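4. Evaluation of the Brister handling kit with woven containers

4.1 Background and scope

The Brister kit is sold by Clistley as a starter package for light handling work. It consists of a tabletop arm, a two-finger gripper, two cameras (one fixed, one at the wrist), a controller and a one-year subscription to the Brudby software, in which tasks are taught by demonstration. The kit is aimed at small businesses that pack or sort goods by hand and have no engineering staff. The vendor's guide lists cartons, plastic tubs and trays as supported containers. It says nothing either way about wicker.

We were asked to look at the kit by Mahmoud, a gift hamper business that packs most of its orders in December. Its baskets come in several colours and sizes, arrive stacked, and have to be separated, set upright and moved to the packing position before anything goes in them. That work is dull and hard on the wrists. The owners wanted to know if the kit could take it over during the busy season, and whether their own staff could keep it going without calling the vendor each time a new basket came into stock.

Sections 2 and 3 covered the purchase terms and the setup of the kit. In this section we report on the handling trials. Pricing is discussed again in Section 5. Clistley supplied the kit on loan under its usual trial terms and had no part in planning the trials. It was sent a draft of this section for factual correction and asked for one change, to the name of a menu item.

4.2 Why woven baskets are difficult

A woven basket is a poor match for many of the assumptions built into low-cost grippers. The rim is thicker than the wall beneath it, so a grip that closes on the wall has to open wide enough to clear the rim first. The wall gives under load. On some baskets it is also open lattice, and a narrow fingertip can lodge in a gap and hold the basket after the fingers have been told to release. Loose ends of strand stick out in places that differ from one basket to the next.

There are difficulties for the cameras as well. The Brudby software does not use a model of the object. It learns from the pictures and the arm positions recorded while a person guides the arm, and it will pick up on whatever in the picture happens to go along with the right movement. A dark basket shows little detail in its shaded parts, and its shadow on a white table can be nearly as strong a shape as the basket itself. In early practice runs the arm twice lined itself up with the edge of a shadow. Diffusing the lamp over the table reduced this but did not get rid of it.

4.3 Method

The work area was a white tabletop against a plain wall. Two rectangular baskets were used for the main trials, one dark brown and one orange-tan, both taken from Mahmoud's regular stock. We did not trim them or tidy the weave. The task was to grip a basket by one wall, with one finger inside and one outside, move it to a target position, and let go with the basket upright and clear of the other one.

Demonstrations were given by two people. Roscoe Ferreira had used similar arms before. Imani Ruiz-Ortega, who packs hampers at Mahmoud, had not, and was given the vendor's printed guide and nothing else for her first session. Each taught the task in the way the guide sets out: hold the arm by the grip collar, move it through the task, press the button to close or open the fingers, and return the arm to its rest position. Basket positions were changed between demonstrations. The guide suggests small changes at first and larger ones later, and we followed that advice.

We recorded 77 demonstrations across both people and both baskets. The software then trained overnight on the vendor's servers. Training cannot be run on the user's own computer under the starter subscription, a point we return to in 4.6.

After training, the arm was run without guidance over the same range of basket positions. Cadi Gronow scored the runs from video and did not know which person's demonstrations had been used for the model under test. A run counted as a success only if the basket was at the target, upright, and free of both fingers at the end. A run in which a person had to touch the basket or the arm was a failure, however close it came.

Figure 2 gives a view of the work area from each of the kit's cameras.
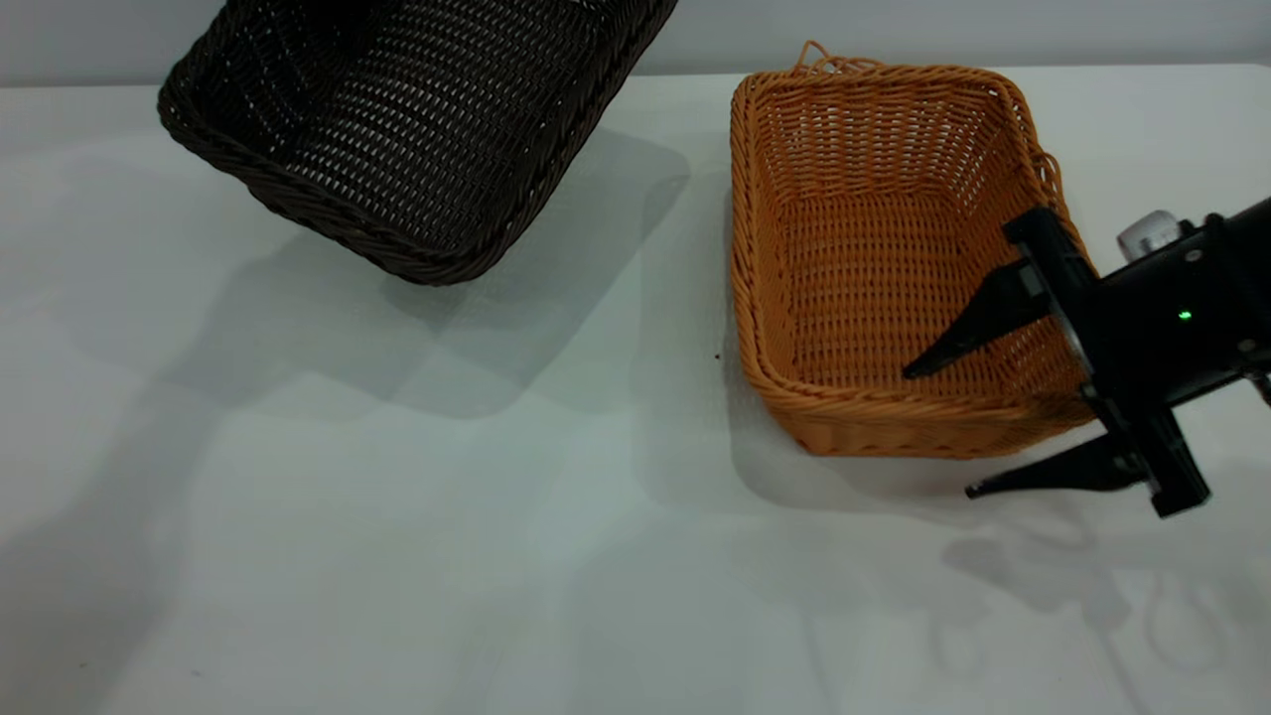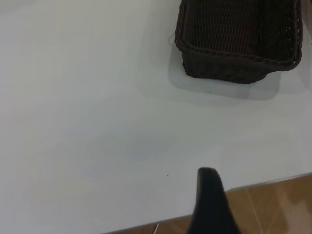
Figure 2. Baskets and gripper on the worktable. First view: fixed camera, gripper fingers open at the near wall of the orange-tan basket. Second view: wrist camera, with the dark brown basket and one finger.

4.4 Results

The main finding is that the kit can be taught this task by a person with no background in robotics, and that the result is usable but slower than hand work. Over all unguided runs the arm did better with the orange-tan basket than with the dark brown one. The gap was widest late in the afternoon, when side light from the door lengthened the shadows, and it narrowed once a blind was fitted.

Failures fell into a few groups. The most common was a missed approach, where the inner finger came down on top of the rim and the arm stopped on its force limit. The force limit worked as described in the guide on each of these occasions and no basket was damaged. The next most common was a failed release. The fingers opened, the arm withdrew, and the basket came along for a short distance before dropping free. A smaller number of runs ended with the basket moved to the right place but tipped against its neighbour. In a few cases the arm hesitated over the basket until the time limit ran out.

Models trained on Ruiz-Ortega's demonstrations did slightly better than those trained on Ferreira's. We do not think much should be made of this. Her approach to the rim was slower and more even, and Ferreira tended to cut the corner on the way in, a habit the arm then copied. When he repeated his demonstrations with more care the difference mostly went away. For a buyer the practical lesson is that a steady demonstration is worth more than an expert one, and the guide would be better if it said so near the front. At present the advice is in an appendix.

4.5 Notes on the two cameras

Buyers often ask whether they need both cameras, as Clistley also sells a cheaper version of the kit with the fixed camera alone. We trained models with each camera's pictures left out in turn.

With the fixed camera alone, the arm found the basket dependably and brought the gripper to the correct side, but its final approach was less exact. From that position the gripper housing can cover part of the basket wall at the moment when its position matters most. With the wrist camera alone the close work improved, but the arm could lose the basket altogether if it started too far away or was pointed at bare table. The wrist view also takes in whatever lies past the table, and at our site that included a tiled floor with some glare on it. The model trained on that view alone was upset by changes in the floor, such as a box being left near the table leg.

Neither model was good enough for Mahmoud's purposes. With both cameras in use most of these faults were covered, and we would not recommend the cheaper version for containers of this kind. For cartons with plain flat sides it may well be enough. We did not test that.

The wrist camera's bracket needs to be checked from time to time. It worked loose once during the trials, and the first sign was a run of missed approaches. The software has a camera check screen, but it has to be opened by hand, and there is no warning if the view has shifted since the last training session. Vaughn Begay, who maintained the equipment for us, now marks the bracket with a paint pen when it is fitted so that any movement can be seen at a glance.

4.6 Service and support

Support is by email and by a booked video call. Replies to our emails were clear and came within one working day, apart from a query about the failed releases, which took longer and was passed to a second person. The advice given was to add a short sideways movement before the arm withdraws, and to teach it as part of each demonstration. This helped. It does mean recording the demonstrations over again, as there is no means of adding a step to the end of a recorded one.

The starter subscription allows up to 5 training jobs a month. For a business that changes its stock with the seasons this is tight. Each new basket shape is likely to need at least one job, and more if the first set of demonstrations turns out to be uneven. Further jobs can be bought singly. Tamsin Rosenthal, who drew up the costings in Section 5, found that a busy month could bring the bill close to that of the next plan up, and has set out both cases there.

All recordings are stored by the vendor. They can be downloaded, in a format that other software can read, and they can be deleted on request. We tried both. The download was complete, and the deletion was confirmed in writing. The contract does not state how long backup copies are kept, and a buyer with concerns about pictures of the workplace should ask before signing.

4.7 Limits of the trials

The trials used two baskets of a similar shape at one site. Round baskets and baskets with fixed handles were left out, and so was the separating of stacked baskets, which the owners had hoped to see. We attempted it informally and the gripper could not get a finger between the rims. It is our view that this part of the job will have to stay with people unless a different finger shape is offered. Clistley sells a thinner fingertip for the same gripper, which had not arrived when the trials closed.

We also did not measure wear on the baskets over many cycles. A gripped wall showed no marks to the eye after a day's runs, but hampers are sold on their looks and a longer test would be sensible before the kit is used on stock meant for customers.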